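Learning to shop slowly

When I moved to this country I bought everything in one big trip on Saturday, because all my neighbors did it like this. I had a long list, I was tired before I arrived, and at home half of the vegetables went bad before I could cook them. It took me two years to return to the habit of my childhood, when we bought food almost every day and only a little.

Now I go to Costero after work, on foot. It is a small store with narrow aisles, and the choice is not big — two kinds of rice, one kind of good bread, whatever fruit came in the morning. I carry one bag. I look what is nice and then I decide the dinner, not the opposite.

I was curious if this costs me more, so I kept all the receipts. In February I spent 1131 on food and things for the house. The month before, with the big Saturday trips, it was 1093. So yes, I paid a bit more, but I threw away almost nothing, and I did not pay for gas.

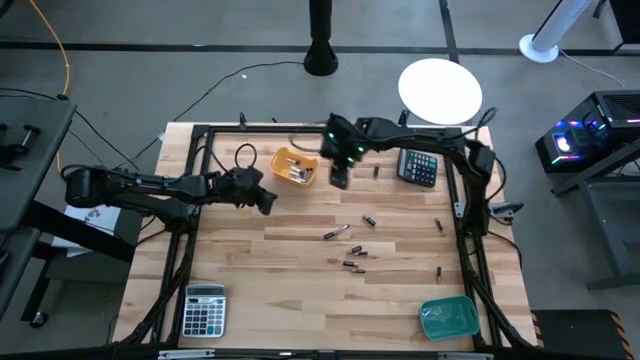
One reader wrote to me after my last post that small stores are only for people who live alone, and that with three children she would need to go there with a wheelbarrow. I think she is right about the milk and the potatoes. For heavy things I still order from Darar, who bring them on Wednesday in the evening and even carry the bags up the stairs.

But spices, for example, I would never again buy in a large pack. At Khurana they sell cumin by weight, and I ask for 200 grams, which is already a lot for my kitchen. The smell is completely different from the jar that stood open for a year behind the flour.

What I like most is the walk itself. I pass the school, the bakery that is always closed when I come, and the bench where I sometimes rest my bag. In winter it is dark already and I walk faster. Yesterday they had the first asparagus, very thin, and I made it with eggs.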